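Cisto with the Budileo expansion – do ferries count towards the longest route?

Posted in Board Games > Rules Help
Feb 6, 2023

damsonjam

Hello all, first time posting in this bit of the site though I've been reading it for ages. I hope somebody can settle something for us before the next games night, as it rather soured the end of the last one and I'd like it sorted before we get the box out again.

We've had Cisto for a good while and we know it well enough to set it up without the book. At Christmas we were given Budileo, the expansion with the islands and the ferries, and we've now played it 4 times. The new map is lovely and the ferries are great fun, but we keep tripping up at the end of the game. The base rules say the longest unbroken route between markets gets the bonus, and that a route is "a line of road tiles in your own colour". Ferries aren't tiles, of course. They're little wooden boats you put on the water between two harbours, and they're in your own colour. The Budileo leaflet says a ferry "joins two harbours for the purposes of delivery". It doesn't mention the bonus at all, as far as any of us could find.

So last time one player had a road running right up to the harbour on one island, a ferry across, and then another long road on the other side. If you join them up it was the longest by miles. If you don't, the bonus went to somebody else, and with it the game. We ended up sharing the bonus, and you can imagine how pleased everyone was with that!

The other thing, while I'm here, is that the leaflet says to take out "the marked cards" when there are 3 of you, and I can't see a mark on any of ours. Is it very faint, or have we got a bad copy? We bought it from the shop in Pringle, who are very nice but didn't know either. We've just been playing with all of them in, and the deck does seem to go on a long time.

Any help gratefully received. We have the English version, if that makes a difference.

oldtramlines

Ferries don't count. It says road tiles, a boat isn't a road tile. That's how we've always done it.

piecrustpolly

Oh, I do feel for you, we had this very argument in our house and it went on through the washing up and well into the next morning! I'm going to disagree with the answer above, I'm afraid, though I can see why people play it that way and for a long time I did too.

The short answer is that the ferry does join the two roads for the longest route bonus, but the ferry itself is worth nothing in the count. So if you have a road of six tiles, then a ferry, then a road of five, you have a route of eleven. The boat is a sort of bridge that lets you carry on counting when you get to the other side. Both ends of the ferry have to touch a harbour where your own road tile arrives, so a boat that sets off from a harbour with only someone else's road going into it doesn't join anything of yours.

Where I got this from is the second edition of the base game. Porkum, who publish it, tidied up the rulebook when they reprinted it, and the line you quote was changed to "a line of road tiles in your own colour, including any joined by a connection". A "connection" is explained a few pages earlier as anything that joins two places for delivery, and so the wording in your Budileo leaflet, the bit you thought was no use, is the bit that answers it. The trouble is that the expansion was written to go with the second edition and a great many of us have it alongside the first. If your box has the green spine, you've got the first. Ours has, and it's held together with brown tape by now.
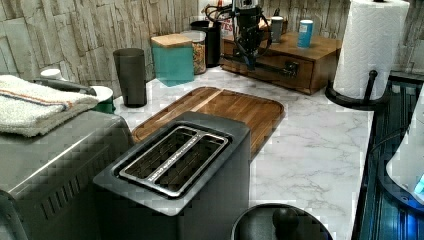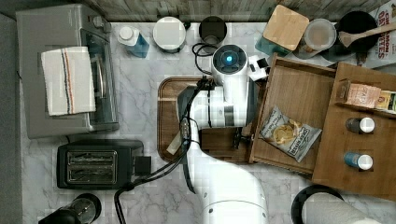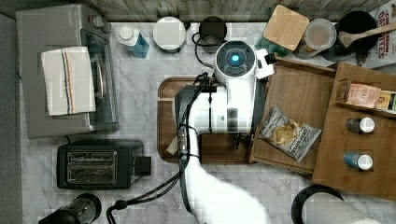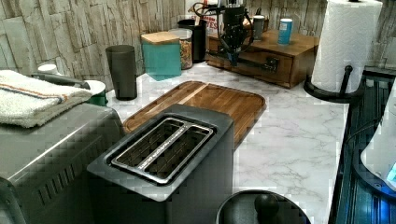

One more thing on ferries, as you're bound to run into it sooner or later. You may use as many as you like in a single route, but you can't count the same road tile twice, so if your ferries take you round in a ring you choose a place to start and stop when you get back to it. We had a game where one player had a great loop all round the outer islands and wanted to go round again, which got a good laugh but no points.

Now, the cards. You haven't got a bad copy, or not an unusual one at any rate. On the first printing of Budileo the mark is a small dot in the bottom corner of the picture side, and it's printed in a grey-green that is very nearly the colour of the sea behind it. If you take them to a window and tilt them, you should be able to pick them out. They're all harbour orders and fish orders, never the spice ones, so you can go through just those and save your eyes a bit. On later printings the dot is white and you'd have to try quite hard to miss it. Once you've found them, I'd keep them in a bag by themselves in the box – we've got ours in one of the little bags the coins came in, and setting up is much quicker for it.

It makes a real difference taking them out, by the way. With the full deck and a small table the islands fill up well before the cards run out, and everyone sits there passing for the last part of the game. Without them it ends when it ought to, with a couple of harbours still worth fighting over. I think you'll find you enjoy it a lot more.

As for the game that got shared, I'd leave it as it stands and not go back over it! You agreed something at the table and that's good enough. If you want to be very fair about it, let the player with the islands choose their colour first next time.

Do come back and tell us how you get on. And if you like Budileo, the solo variant printed on the back of the leaflet is much better than it looks. My best score on it is 465, which took me most of the winter and which I've never been anywhere near since.

damsonjam

Thank you both so much, and piecrustpolly, that's a wonderful answer, I've read it out to everybody. Green spine, yes! And I've just been at the window with the harbour orders and there they are, tiny little dots, I'd never have found them in the evening with the lamp on. I'm going to write "ferries join but don't count" on a slip of paper and put it in the lid.

Would you say it's worth getting hold of the new rulebook, or is that the only thing they changed?

piecrustpolly

So pleased you found them! There are a few other changes but they're mostly wording. The only one that has come up for us is that you can now swap a market card before you place your first tile, where in the old book it had to be after. I wouldn't buy another copy for that. Porkum have the second edition rules on their site to print out, and I believe there's a Budileo reprint due in March with the ferry rule written out properly, so the leaflet for that may well go up too.

oldtramlines

Fair enough, didn't know they'd changed it. Mine's a green spine as well. I make that roughly 657 games we've played wrong, and I'm not telling the wife, she'd have won most of them.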